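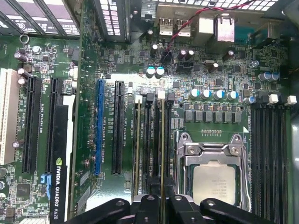 Oddsson Bench Arm for desktop computer work
Home / Equipment / Bench arms / Desktop and tower units

The Oddsson Bench Arm is a single-arm robot on a fixed table, supplied with a linked-finger gripper and a wrist camera. It is sold to firms that open, check, strip or refit desktop computers in steady numbers and want to move part of that work off their hand benches. We supply it from our Waltville workshop, either as an arm and controller for you to fit to your own table, or as a complete bench with guarding, case fixture and training.

This page sets out what you get, what you need to have ready, what it costs to run and where buyers most often go over budget. If you already know what you want, go to Ordering at the foot of the page.

What the bench is used for

Most benches we have delivered are used on tower and small desktop cases with the side panel already off. Typical jobs are:

Looking over a board and recording which slots are filled
Reading card and slot labels for stock records
Lifting out drive cages and plastic carriers
Releasing memory latches and removing modules
Pulling expansion cards once the retaining screw is out
Holding a part steady while a person works on the other side of the case

It does not take side panels off well. Panels vary too much between makers, and the older ones stick. All our customers have kept a person on that step, and we suggest you plan for the same. Removing processor coolers is possible with the optional driver tool, but cycle times are long and we would not use it to justify the purchase.

What is supplied

Arm, controller and cable set
Two-finger linked gripper in black, with spare finger set
Wrist camera with mounting bracket
Emergency stop and hand pendant
Case fixture, adjustable, for cases lying flat or held at an angle
Software licence for one bench
Printed manual and a wall chart of the daily checks

The complete bench adds a wooden-topped steel table 2000 mm long, light guarding on three sides and an overhead lamp. Buyers who already have a sound table can leave this out and save a fair amount. The table must not rock. Malou Kragh in our sales office will ask you for a photograph and the leg measurements before she agrees to quote without the table, and she does turn some down.

Choosing between the two grippers

The linked-finger gripper is the standard fit. The fingers close in a curve and can come down into a case between upright parts, such as memory slots and the socket bracket. Pads are replaceable. The finger links are held with hex-socket bolts and can be changed on the bench with the key provided.

The parallel gripper is cheaper and grips flat parts more firmly. It needs more clear space on both sides of the part, so it suits drives, power supplies and loose cards. If most of your intake is compact cases, take the linked-finger type. If you strip full towers down to the bare metal and sort the parts for recycling, the parallel type may be the better buy.

Both use the same wrist plate. Changing over takes a trained person a few minutes, followed by a position check. We can supply both with the bench at a reduced price, but please ask for this in the first order. Adding the second gripper later means a new calibration file and a separate delivery charge. 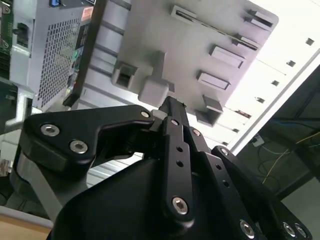 Drive cages deserve a separate line in your planning. Plastic cages come out by pressing a tab, sliding, or swinging the cage up on a hinge, and the method changes from one case family to the next. Each new type has to be taught. Dagný Toft, who runs our application bench, works on half a day for a simple cage and a full day for one with a hidden catch. If your intake is mixed, make a list of the case families you see in an ordinary month, mark the common ones, and budget teaching time for those only. The rest can go down the hand bench.

Cables are the other thing to look at before you buy. Loose front-panel leads and power cables lying over a cage will slow the arm or stop it. The software can be set to call a person when the view is blocked, and most sites do this. A quick tidy of the leads by whoever takes off the side panel is cheaper than any setting we can offer.

Light and reflections

White or bare metal panels close to the lamp can wash out in the wrist camera view. Place the bench away from windows and do not put a second lamp on the open side of the case. The supplied lamp has a diffuser and should be enough in an ordinary workshop. If you have roof lights, tell us, and we will quote for a hood. The hood is a simple thing and you may prefer to make your own from the drawing in the manual.

Space and services

Allow a clear area in front of the bench for a trolley and a person to pass. The controller sits under the table and needs air on both sides. Keep floor cables out of that space, in a covered run if you can.

Power: ordinary single-phase supply, own circuit preferred
Compressed air: not needed for either standard gripper
Network: one wired port
Floor: level, solid, able to take a loaded table without movement
Earthing: bench mat and arm base bonded to the same point

The case fixture takes a load of nearly 17 kg. This covers normal office machines. It does not cover rack servers or large workstations with several cards and a full set of drives, which should be weighed first. A heavier fixture is available to order.

Earthing is checked at installation. If you do not have a bonding point within reach of the bench, have your electrician put one in before we arrive. We have had to send a fitter home over this, and the return visit is charged.

Budget: what to put on the sheet

A quotation from us covers the arm, controller, gripper, camera, fixture and delivery within the mainland. The following are often left out of buyers' own figures:

Site survey, if you want one before ordering
Electrical work, including the circuit and bonding point
Teaching time for your own case families
Operator time during the first weeks, when output is lower
Spare pads and one spare camera cable
Guarding changes asked for by your insurer
Space taken out of other use

The survey is £2000 and is taken off the price if you go on to order a complete bench. It is worth having if you are putting in more than one. For a single bench in a tidy room, a floor plan and a telephone call will usually do.

Plan for slower work in the first month than your present hand bench. Villads Lykkegaard, who bought the first bench for the Bellness refurbishing works, told us he had allowed for a fortnight and wished he had allowed for twice that. His second bench went in more quickly, with the cage programs copied across from the first.

Consumables are modest. Pads wear according to what they touch, and sharp-edged metal rails wear them fastest. A site that mostly handles plastic cages and memory will change pads far less often than one that pulls power supplies. Pads are sold in packs of 4 and both standard grippers take the same pack.

Software is licensed per bench. Updates are free during the warranty period and charged yearly after that. You can stay on an old version without paying, but we will only fix faults in the current one.

Warranty and support

The arm, controller and gripper are covered for 2 years, parts and labour, on single-shift use. Fingers and pads are wearing parts and are not covered unless faulty when supplied. Damage to customers' computers is not covered by the equipment warranty, so please run your first programs on scrap machines. We can bring a few with us for training if you have none.

Support is by telephone and remote connection in working hours. Inna Panasiuk leads the support desk and will want the bench serial number and the software version. Site visits are charged by the day with travel.

Lease or buy

Both are possible. Leasing is through a finance firm of your choice — we supply the papers and they set the rate. Bought benches hold some resale value and we take back our own equipment in part exchange if it has been serviced. Under a lease, check who pays for moving the bench. Several customers have moved premises part way through and found the cost was theirs.

We do not rent by the week. A trial on your own machines can be arranged at our Honthorpe site instead. Send or bring a pallet of typical units, with the side panels on, and you can watch the work and take the timings yourself. There is a small charge for the day, and the kettle is free.

Ordering

Please send the following with your enquiry:

Number of benches
With or without table
Linked-finger gripper, parallel gripper or both
A list of the case types you handle most, with photographs of the open side
Heaviest unit you expect to place on the fixture
Room plan showing windows, sockets and network port
Who will be the trained operator, and a second person for cover

Enquiries about the complete bench go to Malou Kragh. Enquiries about arms and controllers for your own table go to Halfdan Lund, who also deals with part exchange and used benches. Quotations are held until the end of the month following issue. Orders placed by the end of June are normally installed before the autumn, subject to the survey where one has been booked.

Related pages
Case fixtures and clamps
Finger pads and spare links
Wrist camera cables
Operator training at Honthorpe
Used and part-exchange benches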